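Home & Garden > Bedroom > Summer bedding
Print this page | E-mail to a friend

Cooling mat for hot sleeper — do the tile kind work or is it a gimmick?

Posted by zonley_mom

Ok so we moved to Orwood in the fall and the upstairs bedroom has no AC and one tiny window. Its already stuffy up there in February with the heat on so I'm dreading summer. My husband sleeps hot, I sleep cold. Memory foam mattress, which I know, I know, everybody says get rid of it. Not happening this year.

My aunt swears by those mats made of little tiles strung together. You lay it over the sheet and sleep right on it. Is it comfortable? Does it pinch? Do I put it under the fitted sheet or on top? And how on earth do you wash one. Don't want to spend 74 dollars on something that ends up in the garage.

Posted by hank1267

Just buy a fan.

Posted by Jana Haberkorn

Grew up with these, still use one every summer. They do work but know what you're getting. It doesn't make cold. It just doesn't hold heat the way foam does, and you get a bit of air moving in the gaps. First ten minutes feel great, then it's just ok, which still beats sticking to the sheet.

On top of the sheet, always. Underneath you lose most of it. Pinching — yes if you sleep in nothing, or have long hair. Wear a thin cotton T-shirt and put your hair up. The cheap ones are strung with stretchy cord and thats where they go wrong, the cord loosens and then the tiles grab skin. Tug on a corner in the store. If it springs open wide, leave it there.

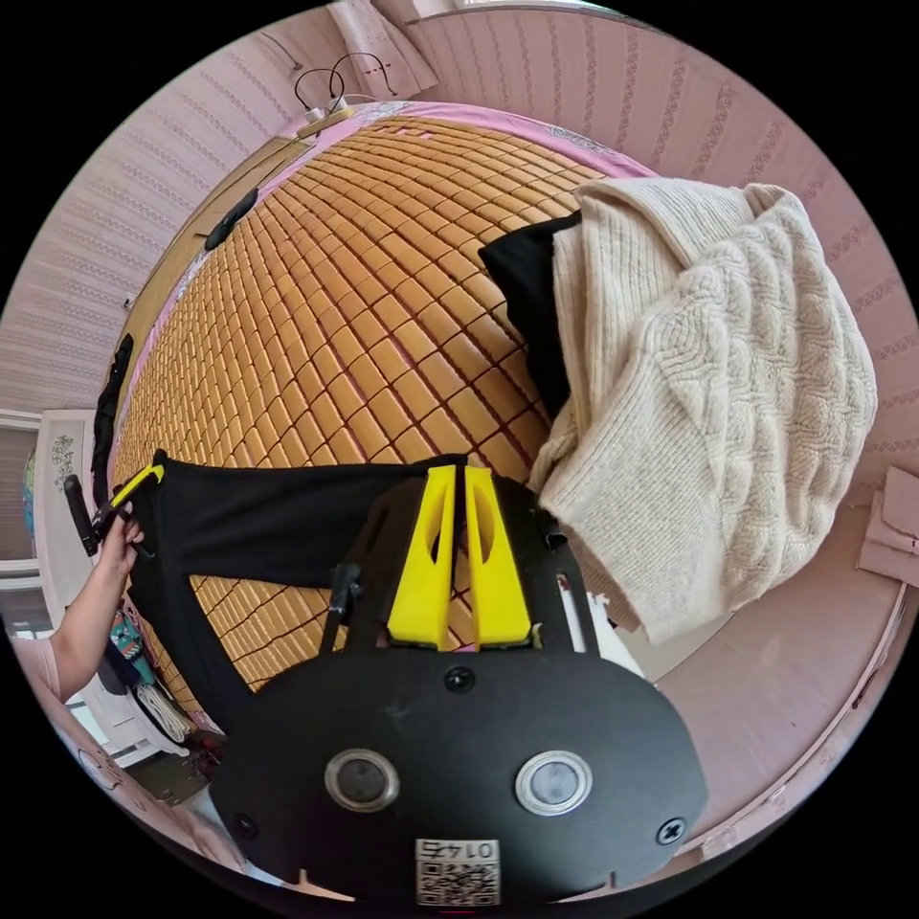

Photo: J. Haberkorn

Mine is the wooden sort, over the pink sheet. Cleaning is easy, damp cloth wrung out hard, wipe with the rows, then hang it over a chair in the shade. Never soak it. I soaked my first one and it smelled like a pond untill I threw it out. Roll it for storage, don't fold.

One more thing — get a single size and put it on his side only. You sleep cold, you'll hate it.

Posted by chraibi_k

Agree with Jana on the single. We had a queen and it weighed a ton, plus you have to drag it off every time you change the sheets. Ours lasted 3 summers before the cord went. Restrung part of it with fishing line, holding so far.

Also try blackout curtains on that window, shut by 10 in the morning. Helped us more than the mat did.

Tags: hot sleepers, bed mats, no AC
Print this page | E-mail to a friend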